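Serkinden marble worktops

Serkinden is our range of white marble for kitchens and bathrooms. Each slab is quarried, sawn and polished before it reaches the Zorkness yard, where we cut it to your template. The stone has grey veining and every slab differs, so samples are a guide to colour only. You are welcome to visit the yard and choose your own slab. Please ring first, as slabs are stored on racks and need to be moved with the crane.

Thickness and sizes

Serkinden is stocked in 20 mm and 30 mm. We suggest 30 mm for kitchens and 20 mm for vanity tops, window sills and upstands. The greatest width we can cut from one piece is 1,400 mm. Longer runs and L-shaped kitchens will have a joint, and the position is agreed with you on the drawing before cutting starts. Joints are filled with a colour-matched resin and can be felt slightly with a fingernail.

An overhang of up to 203 mm can be left without support on 30 mm stone. Anything deeper, such as a breakfast bar, needs brackets or a leg. Brackets are not included in the price.

Finish

Polished is the standard finish. It brings out the veining and is the easier of the two to wipe down. Honed has a flat, matt look and hides light scratches better, but it marks more quickly with oil. Both cost the same.

Edges can be pencil round, bevelled or square with a small arris. Pencil round is what you will get if nothing is written on the order form.

The veining shows best on a wide stretch of worktop without a hob or sink in it, and strong or pale colours both sit well against the white.
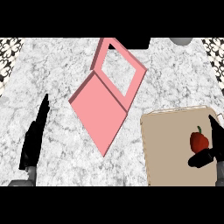

Sealing and daily care

All Serkinden tops leave the yard with one coat of Skollora stone sealer. A second coat should go on once the top is fitted and the silicone has cured. After that, reseal kitchens every year and bathrooms every 2 years. One bottle of Skollora covers a normal kitchen with some left over.

Wipe with warm water and a little washing-up liquid. Do not use vinegar, lemon, limescale remover or cream cleaner. Marble is a soft stone and acids will dull the polish within minutes – sealer slows staining but does not stop etching. Use a board for cutting and a trivet for hot pans.

Delivery and fitting

Supply only: collection from Zorkness, or kerbside delivery within 70 miles. Two strong people are needed for most pieces, and more for islands.

Supply and fit: our own fitters template once the base units are fixed and level. Fitting is usually 10 working days later. Old worktops must be removed before we template, and plumbing and electrics are left to your own trades.

Cut-outs for undermounted sinks are polished on the inside edge. Send us the sink or have it on site for the template visit.

Prices

Serkinden starts at £400 per square metre, cut and edged, including VAT. Prices apply from March 1, 2025. Sink cut-outs, drainer grooves and tap holes are charged separately.

Also in this range

Nowicki – dark grey limestone, honed only, 30 mm
Serkinden upstands – 100 mm high, 20 mm thick
Skollora stone sealer – 1 litre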